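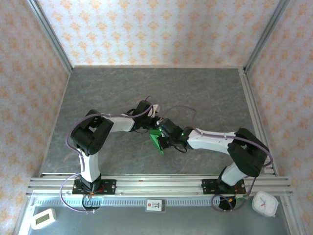
Rosângela Quintana: o Porkuno continua cobrando duas vezes o frete quando o cliente troca o CEP no carrinho. Fiz agora de novo, pedido 1236, mesma coisa. Não é cache, já limpei.

Chamado 462 – loja Flomodance
Aberto em 7 de setembro de 2022
Prioridade: alta
Responsável: Adalberto Furtado

Log:

- Reproduzi na loja de teste. Carrinho com um item, CEP da capital, frete 111,00. Troco pro CEP do interior, o total soma os dois fretes. Deveria substituir.
- Com retirada no balcão não acontece. Só transportadora.
- Desativei o módulo Otach (cupons). Erro continua. Reativei.
- Voltei o tema pro padrão. Continua. Então não é tema.
- Log do servidor: a função de cálculo roda duas vezes, a segunda sem zerar a sessão. Linha 331 do arquivo de frete. Alguém mexeu ali em maio, sem comentário nenhum.
- Coloquei a limpeza da sessão antes do cálculo. Na loja de teste o total fecha certo, troquei o CEP várias vezes seguidas.
- Em produção ainda nao subi, falta backup do banco.

Rosângela, enquanto isso: pedido com frete dobrado, estornar a diferença na mão pelo painel, aba Financeiro. Não cancelar o pedido inteiro, senão o estoque volta errado e aí é outro chamado. 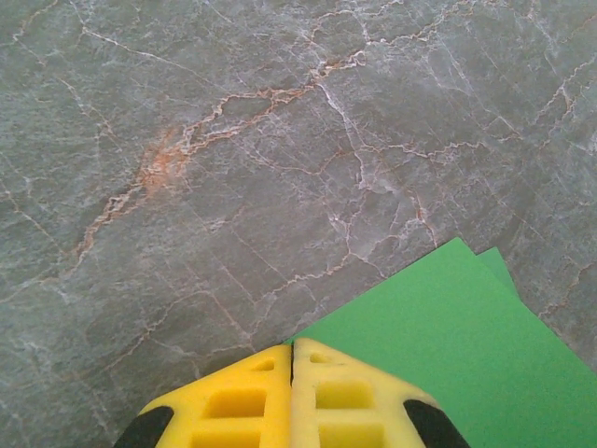

Anexo 2: pedra cinza com veio cor de ferrugem

- Backup feito. Subi a correção em produção.
- Teste com CEP trocado: um frete só. Ok.
- Falta ver o app do celular, que usa o integrador Bae e calcula por fora. Se o erro aparecer lá abro chamado separado, é outro código.
- Pedidos antigos não são recalculados sozinhos. Rosângela vai mandar a lista dos que precisam de estrono.

Status: aguardando retorno da cliente.

Chamados relacionados
Frete zerado ao aplicar cupom Otach
CEP não encontrado no checkout
Bae: pedido duplicado após queda de conexão
Como estornar valor parcial no Porkuno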